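Bagging task, second month

The club's entry for the spring round is called Rolik, and since November most of our evenings have gone on one part of it: working with small things inside a clear plastic bag. The rules ask for a bag that stays open and contents that stay where they were put. Our first attempts managed neither.

The trouble is mostly in the plastic. It shines, it folds, and the rim moves whenever anything touches it. Cerno, our tracking code, finds the edge of a dish easily on bare wood and loses it behind one crease. We now collect everything by hand, with one gripper in each hand, and train on those recordings. There are 202 of them so far. The target is 2,000, so the rota is going to be long.

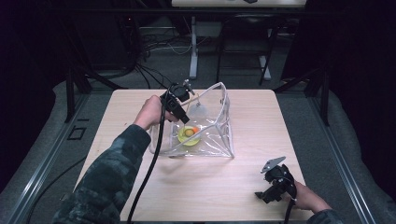
Cable length has been the other limit. With the old leads the left gripper pulled at the wrist once the arm was past the middle of the table, and 41 recordings had to be thrown out for jerky motion. The new leads are longer and run straight back towards the operator.

Settings changed this month:

Sampling rate on both grippers is now the same. It had been set separately and drifted.
Jaw closing speed is halved for the last 2 cm.
File names start with the task number, then the operator number.

Next job is the Joly scoring script, which still marks a run as failed if the bag leans. I have a fix half written. The Pernora practice round uses thinner bags, and I have ordered a roll of them to try before we record any more.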